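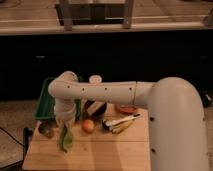

写真:マティアス・ライトナー/Plirenix編集部

印刷する | メールで送る

共同台所の冷蔵庫で、葉物野菜はどうして捨てられるのか
日本語上級コース 課題研究報告

マティアス・ライトナー(Mathias Leitner)

1. はじめに

私はラザフォード寮に住んでいます。ラザフォード寮には各階に共同の台所があり、私の階の台所には大きい冷蔵庫が2台あります。引っ越してきた最初の月に、私はレタスを一個買いました。三回食べて、残りは忘れました。思い出したとき、レタスは袋の中で茶色い水になっていました。とても恥ずかしかったので、夜になってから捨てました。

その後、台所のごみ箱をときどき見るようになりました。袋に入ったままのほうれん草、半分の白菜、根元だけ使った青ねぎなどがありました。肉や卵が捨ててあるのを見たことはほとんどありません。捨てられるのは、いつも葉の野菜のように見えました。この印象が正しいかどうかを知りたいと思い、課題研究のテーマにしました。

私の母語はドイツ語です。日本語で長い報告を書くのは初めてですので、読みにくいところがあると思います。お許しください。

2. 調べたこと

この研究で知りたかったことは次の二つです。

(1)寮の学生は、どの食品をいちばん多く捨てているか。
(2)葉物野菜を捨てた人は、その理由を自分でどう説明するか。

はじめは「野菜の正しい保存方法」というテーマを考えていました。しかし、指導の先生に「それは本に書いてあります。あなたの寮でしか分からないことを調べてください」と言われました。そのときは少しがっかりしましたが、今は先生の言葉に感謝しています。

3. 方法

まず、寮の全部の階の郵便受けに質問紙を入れました。回収できた質問紙は80枚です。質問は、一週間に何回料理をするか、どこで買い物をするか、最近捨てた食品は何か、の三つにしました。最初に作った質問紙はもっと長かったのですが、友人に試してもらったところ、途中で答えるのをやめてしまいました。それで短くしました。

次に、同意してくれた26人に「捨てた記録」を書いてもらいました。期間は15日間です。食品を捨てるたびに、冷蔵庫のとなりに置いたノートに、食品の名前、買った時期、捨てた理由を書きます。名前は書きません。ノートには鉛筆をひもで結びましたが、鉛筆は二回なくなりました。

最後に、ノートを書いた人のうち四人に話を聞きました。場所は台所で、料理をしながら話してもらいました。録音はしないで、後でメモをまとめました。このため、下に書く発言は、言葉がそのままではない場合があります。内容は本人に読んでもらい、直してもらいました。

4. 結果

4.1 何が捨てられたか

質問紙でも、ノートでも、いちばん多かったのは葉物野菜でした。レタスとほうれん草が特に多く、その次がもやし、その次がパンでした。もやしを葉物野菜に入れるかどうかは迷いましたが、葉ではないので別にしました。

反対に、キャベツは予想より少なかったです。キャベツは大きいので、私はたくさん捨てられるだろうと思っていました。しかし、外側の葉が少し悪くなっても、それをはがせば中はまだ食べられます。ノートにも「外だけ捨てた」という記入がありました。レタスも同じ方法で食べられるはずですが、レタスについてそう書いた人はいませんでした。

4.2 どこで買うか

寮からいちばん近い店はスーパーのオリックス(Olix)です。料理をする学生の多くがこの店で買っています。オリックスでは、レタスは一個で売っていて、半分のものは夕方にはたいてい売り切れています。「半分がないから一個を買った」と話した人が二人いました。一人で住んでいる学生にとって、一個のレタスは長い約束のようなものです。

駅の向こうには小さい八百屋もあります。ここでは小松菜を少ない量で買うことができます。ただ、閉まるのが早いので、授業が遅い学生は行くことができません。

4.3 捨てた理由

ノートに書かれた理由は、大きく分けると次のようになりました。

・悪くなった(しなびた、色が変わった、においがした)
・自分のものかどうか分からなくなった
・予定が変わって、料理をしなかった
・冷蔵庫の奥で凍った

私がおもしろいと思ったのは二番目の理由です。共同の冷蔵庫では、名前を書いていない野菜は、だれのものか分かりません。レタスの袋はどれも似ています。ある人は「たぶん私のレタスだと思いましたが、自信がなかったので食べませんでした。四日後にもまだあったので、やはり私のだと分かりました。でも、もう食べられませんでした」と話しました。

牛乳や卵のパックには、みんな名前を書きます。紙の箱には書きやすいからです。野菜の袋はやわらかくて、ぬれると字が消えます。このことは、調査の前には考えていませんでした。

四番目の「凍った」は、一台の冷蔵庫だけの問題でした。左側の冷蔵庫は、上の段の奥がとても冷たいです。そこに置いたほうれん草は凍り、溶けるとやわらかくなります。ある学生は、凍ったほうれん草をそのままスープに入れていました。味は変わらないそうです。

4.4 話を聞いた四人のこと

Aさん(二年生)は、毎週同じ夜に、残った野菜を全部鍋に入れます。味つけはその日の気分で、みそか、カレーです。Aさんはノートに一回も記入しませんでした。忘れたのかと思って聞いたら、捨てたものが本当になかったそうです。

Bさん(一年生)は、サラダを食べたいという気持ちで野菜を買いますが、帰ると疲れていて、洗うのが面倒になると言いました。「買ったときの私と、帰ったときの私は違う人です」という言い方をしました。

Cさん(大学院生)は、アスト(Asto)というふた付きの容器を使っています。レタスを買った日に全部洗い、水を切り、紙を敷いて容器に入れます。これで一週間もつそうです。ただし、容器が大きいので、同じ棚を使う人から少し文句を言われたことがあります。

Dさん(三年生)は、葉の野菜を買うのをやめて、にんじんと玉ねぎだけにしました。「緑が足りないと母に言われます」と笑っていました。

5. 小さい試み

話を聞いた後で、私の階だけで二つのことを試しました。

一つ目は、洗濯ばさみです。木の洗濯ばさみに部屋の番号を書いて、冷蔵庫の横のかごに入れました。野菜の袋の口をこれでとめると、袋も閉まり、だれのものかも分かります。始めて数日は使う人が少なかったのですが、そのうちに、パンの袋やパスタの袋にも使われるようになりました。洗濯ばさみが足りなくなって、私は自分のお金でもう一袋買いました。

二つ目は「どうぞの棚」です。右側の冷蔵庫のいちばん下の引き出しを、だれが食べてもいい場所にしました。こちらはあまりうまくいきませんでした。引き出しに入るのは、もうかなり古くなった野菜ばかりでした。自分が食べたくないものは、ほかの人も食べたくないです。一度だけ、まだ新しいセロリが入っていて、それは朝のうちになくなりました。

引き出しには「入れた人は日付を書いてください」という紙を貼りました。しかし、私の漢字の間違いを、だれかが赤いペンで直してくれただけで、日付を書く人はほとんどいませんでした。間違いを直してくれた方、ありがとうございました。

6. 考えたこと

私は最初、野菜が捨てられるのは保存の知識が足りないからだと思っていました。しかし、話を聞いた四人は、全員が保存の方法をある程度知っていました。湿らせた紙で包む、立てて置く、という話はBさんもしていました。知っていても、授業が終わって帰った夜にはしないのです。

もう一つは、売り方と暮らし方が合っていないことです。一人分の葉物野菜は、買いにくいか、値段が高いです。オリックスの店長に、半分のレタスを増やすことができるかどうか聞いてみたかったのですが、敬語で手紙を書くのに時間がかかり、締め切りに間に合いませんでした。手紙の下書きは残っていますので、次の学期に出すつもりです。

私の国の家では、父が庭でサラダ用の葉を育てていました。食べる前に、食べる分だけ切ります。残りは土の中で待っています。冷蔵庫の中の野菜は、待つことがあまり上手ではありません。寮の南側のベランダで葉を育てることも考えましたが、規則で土を置くことができないそうです。

7. この調査の足りないところ

ノートは自分で書くものなので、書くのを忘れた人がいると思います。また、ノートがあること自体が、捨てる量を減らしたかもしれません。「書くのが恥ずかしいので食べました」という人がいました。食べてもらえたのはよいことですが、調査としては困ります。

重さは量りませんでした。台所のはかりは電池が切れていて、私が気がついたときには、もうノートの期間が始まっていました。同じ「レタス」という記入でも、一枚の葉の場合と一個の場合があります。

また、調査は春の学期だけです。夏は野菜が悪くなるのがもっと早いはずですし、冬は鍋をする人が増えるので、結果は変わるだろうと思います。

8. お礼

質問紙に答えてくださった皆さん、ノートを書いてくださった皆さん、台所で話をしてくださった四人の方に感謝します。日本語を直してくださった先生にもお礼を申し上げます。まだ間違いが残っていれば、それは私の責任です。

洗濯ばさみは、今も同じかごにあります。私の階に住んでいない人も、欲しければ持っていってください。番号を書くペンは、油性のものを使ってください。

カテゴリー:学生の研究 > 食と暮らし
タグ:寮生活、野菜、冷蔵庫、食品ロス、課題研究

印刷する | メールで送る

コメント(4件)

アナトール・クルトワ
同じ寮の上の階に住んでいます。私たちの階では、袋にマスキングテープを貼って名前を書いています。ぬれても取れません。洗濯ばさみもいいですね、今度見に行きます。

小松菜派
レタスが一個しかない日は、外側の葉をスープに入れるとすぐ減りますよ。卵と一緒にさっと煮るだけです。炒めてもおいしいです。

名無しの三階
左側の冷蔵庫、うちの階も同じです!奥に豆腐を置いたら凍りました。温度のつまみを一つ下げたら直ったので、試してみてください。

マティアス・ライトナー
コメントをありがとうございます。つまみは見つけましたが、固くて動きませんでした。管理室に聞いてみます。レタスのスープは昨日の夜に作りました。おいしかったです。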